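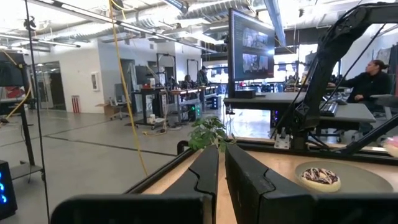
Dolton bedtime reading log

A record of the picture books and early readers we have read aloud at home, kept as one CSV file. Last updated September 2023.

What's in it

read_aloud.csv has 1583 rows, one for each time a book was read from start to finish. They cover 474 different titles, and 339 of those came from the library. A book abandoned halfway isn't logged, however many times we tried it.

Columns

date – day the book was read
title – as printed on the cover
author – surname first
source – library, own, lent or school
reader – M (mum), D (dad), G (grandparent)
asked_again – y, n or blank
notes – free text, mostly short

Known problems

The first few months were copied from a paper notebook and the dates may be a day or two out. Asked_again was only added in March, so earlier rows are blank. Please don't read blank as no.

Board books are under-counted. The baby likes the same one several times in a row and we only write it down once.

Series titles are untidy. The Wavholm stories appear both with and without the volume number – I have fixed about 40 of these and there are more to do. Anything by Schwaiger should be right.

Reuse

Copy it, sort it, use it to plan your own library trips. Children's names have been taken out of the notes. If you publish anything from it, a link back would be nice.

Maintained by Damian Strebel. Corrections are welcome in the comments.

Comments (3)

Prasomine
Opened fine in my spreadsheet but the accents in the author column came out as rubbish. Is it UTF-8?

Damian Strebel
Yes, UTF-8. Choose it when you import the file and they should come right.

bookbag_jo
Have you thought of adding the child's age? I'd love to know when yours moved on to chapter books.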